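Yoghurt, again (sorry, it's all I think about)

Posted May 19, 2021
Filed under: kitchen, milk, small obsessions

So the yoghurt has taken over. If you've been reading this blog for the walks and the second-hand bookshops, I can only say those will come back at some point, probably when the weather settles, but at the moment I have a jar of something setting overnight more often than not and I'm completely hooked.

I started in the winter. I'd bought a pot of the proper thick sheep's milk stuff from Papadakis, the little grocer's at the bottom of the hill in Gredislow, and ate most of it standing up by the sink with a teaspoon. It had a skin on top! I hadn't had yoghurt with a skin on top before, slightly yellow and wrinkled, with the sharp white part underneath, and I went straight back the next morning and bought another one. When I asked at the counter how it was made I got a shrug and the answer that you warm some milk, you put some of the old one in, you leave it alone. I thought there must be more to it than that. There is a bit more to it than that, but not a lot, and the "leave it alone" part has been by far the hardest for me.

My first go was soup. I'd used cold milk straight from the fridge, stirred in a big dollop of live yoghurt and put it in the airing cupboard with great hopes. Next morning I had cold, slightly sour milk, which I drank out of stubbornness. The second go I heated the milk and put the yoghurt in while it was still far too hot, so I expect I cooked the poor things. That one separated into a sort of watery business with grit at the bottom. I didn't drink that one.

After that I bought a thermometer and read a book. The book is an old dairy manual I found in the Gredmont library sale, 268 pages, a lot of it to do with cattle and the washing down of floors, but the chapter on cultured milk is lovely. It's written by somebody who clearly adored the subject and had been told to keep it brief. There's a whole paragraph on the sound a good set yoghurt makes when the spoon first goes in. I read it aloud to the whole household and was asked to stop.

What I do now, and I've done it enough times to trust it, goes like this. A big pan of whole milk, not the homogenised kind if I can get it, heated slowly until it's steaming hard and just starting to shiver at the edges. I keep it there for a bit, stirring, and this is where I have the radio on. You can skip this and just warm the milk, and it'll still turn into yoghurt, but it comes out much thinner. Holding it hot makes an enormous difference. I was so pleased when I worked that out that I made two batches side by side just to taste them next to each other, and the thin one was perfectly nice on cereal, but the other one you could nearly have sliced.

Then it cools. I used to try and hurry this with a sink of cold water, and you can, but I've come to like the wait. I wash up, I wander about, I poke the thermometer in every so often. When it comes down to 40 degrees I take out a cupful, stir the starter into that until it's smooth, and pour it all back in. A good spoonful of starter is enough. I used to put in masses, on the grounds that more must be better, and it made everything grainy and a bit fierce.

Into the jars, lids on, wrapped up in a towel, into the cool box with a bottle of hot water for company, and leave it for eight hours. Leave it! Don't lift the lid to see how it's doing. Don't tilt the jar. I did both of those things for weeks and then wondered why I was getting cracks and puddles. 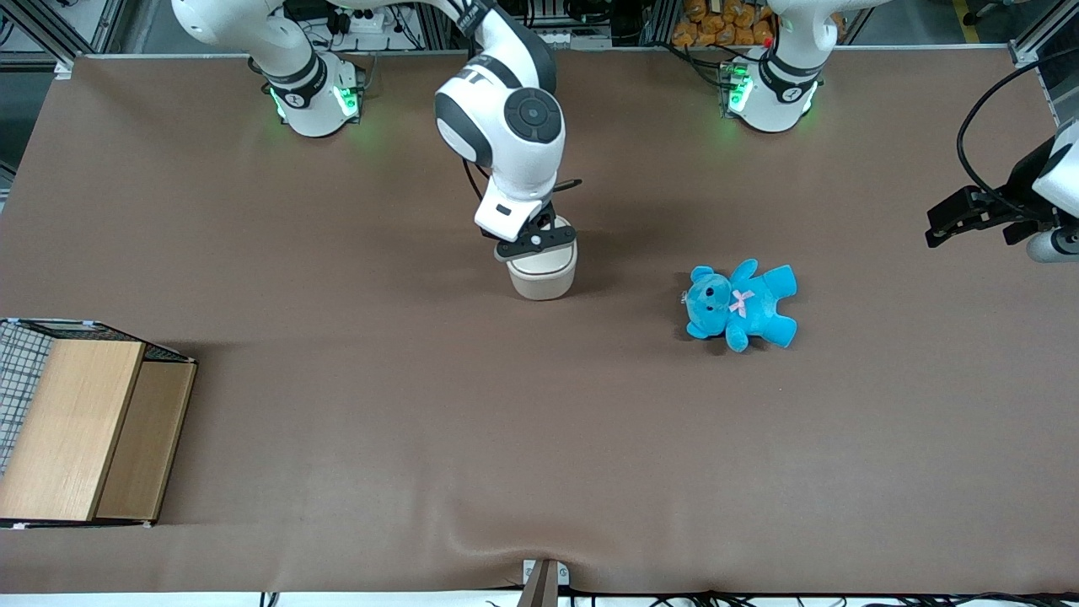

Panagiotis Stergiou left a long comment under my last yoghurt post to tell me that I was straining mine far too soon. It wants a whole night in the fridge first, he wrote, and if you tip it into the cloth while it's still warm you lose half the good part down the plughole. "My grandmother would have taken the spoon out of your hand," he added, and then, a bit more kindly, that the whey should go into bread dough and never down the sink in any case.

Well, I tried it his way that same weekend and he's completely right. Chilled first, then into the muslin, and what drips out is clear and greeny-yellow instead of cloudy. The yoghurt that's left behind is so much smoother too. I'd been putting up with a slightly chalky texture and had decided it was just how the homemade kind was. Thank you, Panagiotis! Please tell me anything else I'm doing wrong.

The bread is a triumph as well, by the way. I swapped all the water in my usual loaf for whey and it rose like mad and had a gentle tang to it, a bit like a sourdough that isn't trying very hard. The crust went darker than usual, so I'd turn the oven down a touch next time. I've also cooked rice in whey (good), boiled potatoes in it (very good) and put it in a smoothie (no).

A few of you asked about starters, so a bit on that. You can use any plain live yoghurt from a shop, provided you like the taste of it, and I'd go for one with nothing on the label besides milk and cultures. I began with the end of a Papadakis pot and kept it going from batch to batch for ages, and I was quite proud of it. Then it started to go a bit stringy. If you lifted the spoon it came up in a rope. It tasted all right but the feel of it was horrible, like something from a pond, so I gave it up and started fresh, and I've been happier since I stopped treating the starter as a pet. Now I renew it whenever the set gets weak.

I also had a go with a packet starter called Irkik that a reader posted to me, which was so kind. It's a powder, and you make up a small mother batch first, then use that for everything else. It gives a mild, almost sweet yoghurt, quite loose, lovely with stewed rhubarb. The instructions are on a slip of paper folded up so small that it took me longer to open it than to read it. It isn't as sharp as I like for savoury things, but if you've got children who pull faces at the sour kind, I'd start there.

Milk matters more than I expected. I've tried the ordinary supermarket whole milk, the gold top, goat's, and once, when the farm shop had some, sheep's. The goat's set softly and never really firmed up however long I left it, and I ended up drinking it salted with mint and cucumber, and I'd happily make it again for that alone. The gold top gives you a layer of cream on the surface that I have never once managed to share fairly. The sheep's milk was the one, though. It set like a custard. I barely needed to strain it. It cost a silly amount and I felt I ought to be wearing a clean shirt to eat it, but oh, it was good, with the yellow skin and everything, just like that first pot.

What to do with it all? Mostly it gets eaten with honey and whatever fruit is going soft. We've been having it cold on hot lentils, with fried onions over the top, and I make flatbreads with it when there isn't time for a proper loaf (self-raising flour, yoghurt, salt, a hot dry pan, 3 minutes a side, done). I've marinated chicken in it overnight and I don't think I'll ever do it any other way. And if you carry on straining past the point of good sense, for a couple of days, you get a soft cheese you can roll into balls and keep under olive oil with a strip of lemon peel and some dried chilli. I've a jar of those in the fridge now and keep opening the door to look at it.

Failures since last time, in the interests of fairness. I made a batch with vanilla in the milk and it tasted of candles. I forgot a batch entirely and went to bed, and remembered it at lunch the next day, by which time it was so sour that it made my ears move. It went into a cake and the cake was excellent. I also boiled a pan over while I was on the phone, and the smell of burnt milk hung about the kitchen until the weekend, and I've had to promise to stay in the room from now on.

I'd love to try a frozen one in July, when the raspberries are in. I haven't got an ice cream machine, so it'll be the tub-and-fork method, and I don't know whether to sweeten the yoghurt before straining or after. If anyone has done this and it didn't turn into a brick, please write and tell me. I'm also after a good way of drying muslin that doesn't leave it stiff as a board, and if you know of anywhere near Gredmont that sells sheep's milk through the summer, I will walk there with a rucksack.

Right, the milk's down to temperature and I've got to go.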